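Open day at Eltlow, report and questions
Forum: Arms and grippers

tapelooper
Posted 10/21/26
I was at the open day in the Dunleavy hall and I promised to write a few words. The entry was free, but one must register. The arm demonstration was at the end of the corridor, and up to 9 persons could stand at the table at one time. I waited for two groups before me.
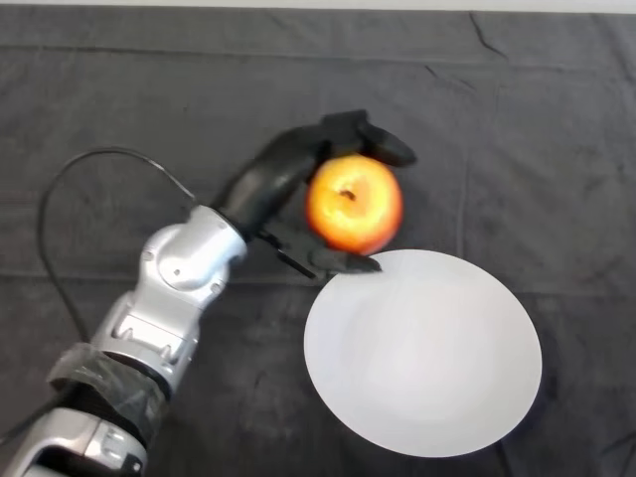

My main interest was the gripper, because at work we sort fruit by hand and my boss asks me every year if a machine can do it. The lady from Eltlow told us they use two fingers for everything on the program, also for soft things. I liked how the upper finger goes over the apple and bends down at the tip, with the lower finger flat under it. I did not expect such a long finger. For me it was the best part of the day.

Gratus5
Thank you for the report. Did they say which control software? Last February they still showed Rullix and it was very slow.

tapelooper
Still Rullix, a newer version. I can not say if it is faster, I did not see the old one.

oddbearing
I was there also, in the afternoon, and I am less happy than you. One apple on a dark cloth with a white plate is an easy task for any camera. Our fruit comes in a crate, with leaves, and all pieces touch each other. I asked about this and the answer was "we are working on it."
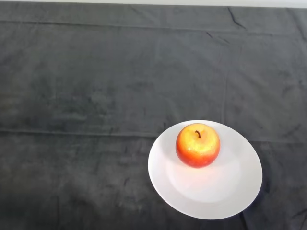 Re: Open day at Eltlow, report and questions

Gratus5
I do not agree fully, oddbearing. A demonstration must be simple, or the visitors do not understand what they look at. But it is correct that you can not buy a machine after such a visit.

tapelooper
I asked for the price of the finger set. They said 299 for a pair, without the mounting. Please check it with them, the hall was loud.

oddbearing
Then I was too strict, this price is fair. I will write to them about the crate question and put the answer in this thread.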